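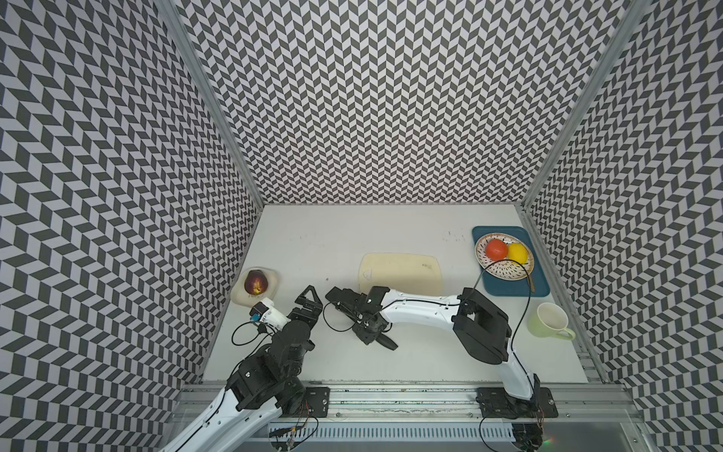 I moved to Humelton six years ago, and it was here that I learned to bake bread. In my country we buy it every morning, still warm, so my mother never needed to make it. The bread in the shops here is soft and a little sweet, and after two months I missed a real crust very much.

My first loaves were flat like a plate. I followed the recipe on the bag of Bindetti flour, but I did not understand the word "proof". I thought it meant that I must check something! So I checked the dough, and put it in the oven at once.

Now I let it rest for four hours in summer, and in winter I leave it for the whole night, 14 hours if the kitchen is cold. A plastic cutting board is enough for shaping. I used to think I needed a stone one.

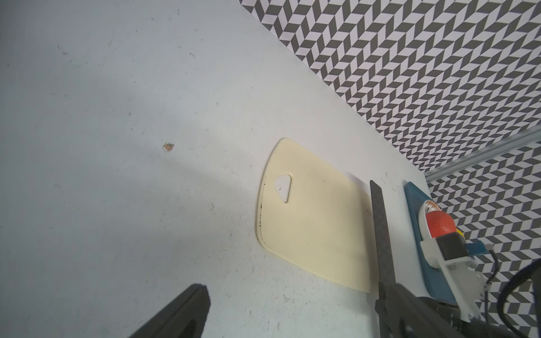

What I still do wrong

Cutting too early. The smell is strong and I am hungry, so I take the knife when the loaf is still hot, and the inside becomes like glue. My neighbors say they like it anyway – they are polite people. 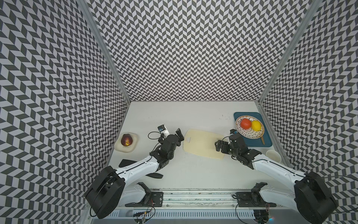

Last updated: July 22, 2022

I also have trouble with rye. It sticks to my hands, to the bowl, even to the faucet. In July I will try again with less water, and with the old round pan I bought at the market in Harkatow. If it goes well, I will write down the amounts.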